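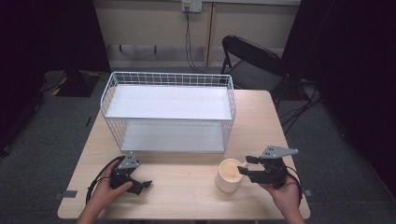
4.2 Open storage in the home

The survey covered 144 households in Bickerstaff and Pilbridge, all of them in rented flats or small terraced houses. Section 4.1 dealt with cupboards, drawers and other storage that can be shut. The present section deals with open storage, by which we mean any shelf, rack, basket or tray whose contents can be seen and reached without opening a door or lifting a lid. Open storage of the tiered kind, with one level above another and a low rail of wire round the top, is illustrated in Figure 6 by a white wire-mesh basket with grid sides and two white panels. Fixed shelves, single baskets and hanging racks were recorded under separate headings, which are listed in the appendix.

Fieldworkers recorded 259 open units and listed 3958 items kept in or on them. An item was anything that could be picked up by itself. A jar of pens was entered as one item if the householder said the pens were never used one at a time, and otherwise each pen was entered. This rule gave some trouble in the first weeks and the early sheets were gone over again before coding. Loose coins, rubber bands and paper clips were left out altogether.

The most common place for an open unit was the kitchen, followed by the hall. In Pilbridge, where many of the flats have no hall to speak of, the things usually kept there (keys, post, gloves, dog leads) had moved to the kitchen worktop or to the top of the fridge. Bickerstaff homes had more open storage in bedrooms. We put this down to the built-in cupboards in the Pilbridge flats, though the two samples also differ in age and the point cannot be settled from our figures.

Householders were asked what each unit was for before the contents were listed. The answers and the contents agreed fairly well for bathrooms and poorly for kitchens. A kitchen unit said to be for fruit often held batteries, takeaway menus, a tape measure and medicines as well. Two-level units were described more exactly than single baskets. People tended to give each level its own use and to keep to it on the lower one, while the upper one took whatever had come into the house that day. Several told us they cleared the top before visitors came and had done so before ours.

A second visit was made to 40 of the households in September. These were chosen to give an even spread across the two towns and across household size. The contents of lower levels had changed little, apart from tins and packets that had been used and bought again. Upper levels had changed a good deal. Post in particular had gone, and in most cases it had gone to another open unit in the same room. Only a small part of it had been filed or thrown away.

Material had less effect than we expected. Before the survey we had supposed that wire units would be used for larger things, as small ones slip through the mesh, and that solid trays would collect the small ones. The sheets do not bear this out. Where small items were kept in wire units they were stood in a mug or dish, or a piece of card had been laid over the mesh. Units with a solid panel at each level were used much as trays were, and for the rest of the analysis the two are taken together.

Units sold under the Nekex and Lornine names made up most of those whose maker the householder could recall. Recall was poor — many had been bought second-hand or left behind by an earlier tenant — so no comparison by maker is attempted. Price was asked for but is not reported, for the same reason.

Two limits should be kept in mind. The first is that fieldworkers saw only the rooms they were shown, and bedrooms were refused more often than any other room. The second is the time of year. First visits ended on Saturday, July 27, 2002, and so took in no winter coats, few heating bills and hardly any school papers. The September visits go some way to meeting this, but they were fewer and too early for winter clothing.

4.3 Surfaces used as storage

Tables, window sills and stairs were recorded whenever an item had been left on them for more than a day, going by the householder's own account.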